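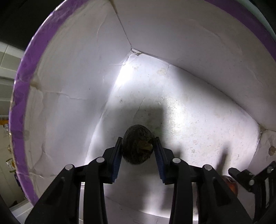 4.2 What happens right after the break

We coded 929 matches from the Curkbridge regional league, and the first stretch after half-time was the part that excited us most. Teams that came out early and were already moving when the whistle blew won the ball back faster and higher up the field. The effect was strong in the youth divisions and (to our delight!) it held up in the adult ones too, even on heavy fields in November.

Sindgate is a lovely case. The club changed its break routine midway through the season, moving the team talk to the front and leaving the last 7 minutes for passing drills. Coach Julián Sotomayor kept a log of every restart, and his notes match our video coding in all but two games. Debnath kept its old routine all year, so the two clubs make a great pair to set side by side.

Food at the break varied a lot between clubs, from sports drinks to cut fruit, and we did not try to separate its effect from that of the warm-up. It deserves a study of its own.

Figure 3. Mixed produce, including tomatoes, oranges and an apple. 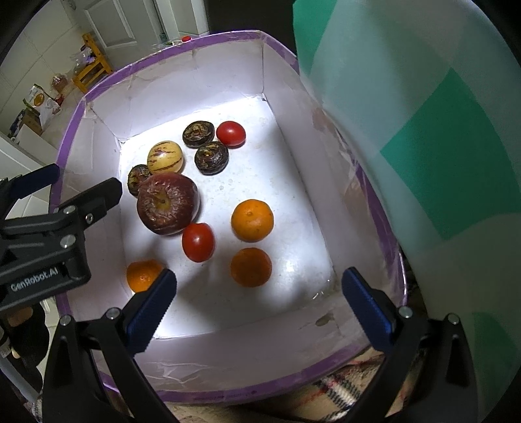
4.3 Late substitutions

Players brought on in the last 12 minutes tell a different story. We used the Lita tagging tool to mark each first touch, and the spread was far wider than we expected, above all among wingers. Full-backs settled in quickly, often with a simple pass inside.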